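Keep the paper notice board

By Ivan Melnychuk

Our council wants to take down the notice board outside the Emley library and move everything on it to a website. I think this is a mistake, and a cheap one to avoid.

The board has been there for 30 years. It holds lost cat posters, bus timetable changes, choir practice times and the odd cot for sale. People read it on the way to the chemist. They aren't looking for anything in particular when they stop, and a website doesn't do that job well. You go to a website when you already know what you want.

The council's case is that upkeep costs money. The figure given in January was $140 a year for pins, a new sheet of perspex and someone's time to clear off old notices. The website will cost more than that in its first month, and it will still need a person to clear off old notices. That part of the work doesn't go away.

I also hear that everyone is online now. My neighbours on Yuen Street are not. Several of them have a mobile they use for calls and nothing else. They found out about the water being shut off last winter from a sheet of A4 on that board. A text message went out too - it reached the people who had signed up for text messages. 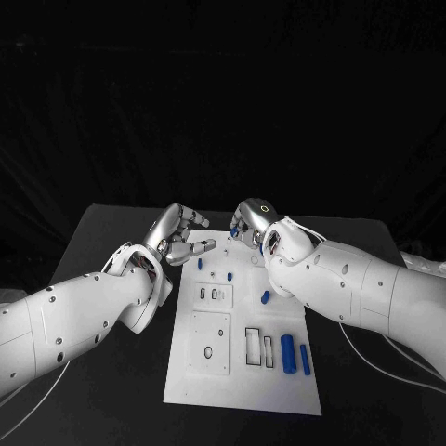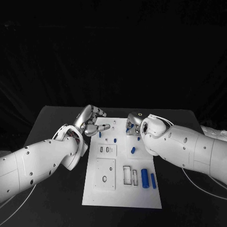 Is a paper board really used enough to keep?
Almost 1,000 people walk past it in a normal week, going by the library's own door counter, and it is rarely short of new notices. I can't tell you how many stop. The council can't say how many would visit the website either.

There are fair complaints. The board gets messy by the end of the month. Notices are pinned over other notices, and the bottom row is too low for anyone with a bad back. A business from out of town once covered half of it with flyers for gutter cleaning. All of this could be fixed with a date written on each notice and a limit of 2 per organisation. The library at Vatari has had that rule for years and its board is tidy.

I would not object to having both. Put the notices on the website as well, if there is money for it. My objection is to the removal, which is planned before the website has been tried by anyone. Once the posts are out of the ground and the footpath is patched, I don't expect to see them go back in.

Comments on the plan can be left at the library's front desk. The form is on paper.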